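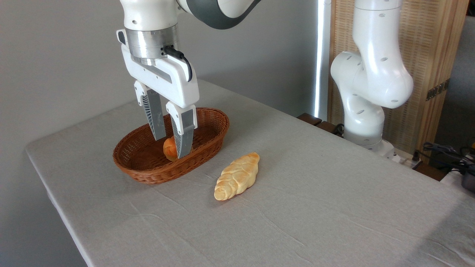
Setsuko Nomura wrote in to ask whether the couple has to repeat the vows line by line, or whether they can read them from a card. Either works. Repeated vows are fed in phrases of eight or nine words at most. Read vows are printed on two cards, one per person, and the celebrant carries a spare set.

Ceremony FAQ
Tinwood Celebrants

How long does a ceremony run?
A standard script runs 20 minutes from the entrance to the exit. Each reading adds two to three minutes. A ring warming adds one minute per row of guests.

Who writes the script?
The celebrant writes it from your questionnaire. You receive a first draft and may request two rounds of changes. Vows are not edited unless you ask, and each person's vows are kept from the other until the day.

Can we see the whole script beforehand?
Yes, apart from the vows. Couples who want the story section kept as a surprise should tick the box on page 2 of the questionnaire.

Is the legal part included?
The celebrant signs and returns the marriage license. Getting the license is up to the couple. Waiting periods and expiration dates differ by county, so check with the clerk's office before booking travel. We cannot sign a license that has expired or was issued for another state.

Can a friend take part?
A friend can give a reading, hold the rings or lead the hand tying. If the friend is also leading the legal part, you need our script-only service.

What sound equipment do you bring?
One battery speaker, one headset microphone and one handheld for readers. The kit covers an outdoor group of 150. For larger groups the venue or band has to supply a feed – send us their contact at least nine days ahead.

Do you work at the Lukumay and Plerow sites?
Yes to both. Plerow has no power at the lakeside lawn, and amplified sound there must end by 8 p.m. Lukumay assigns its own rain room, and the decision to move indoors is made two hours before the start.

How is the fee paid?
A deposit holds the date. The balance is due before the rehearsal. Travel is charged separately beyond 50 miles.

What if the celebrant is ill?
Iman Sqalli covers all dates from February on. The substitute works from your approved script.

Do you offer renewals or namings?
Yes. Neither has a legal part, so no license is needed. Use the same questionnaire and skip section 8.

Last updated 2026-09-26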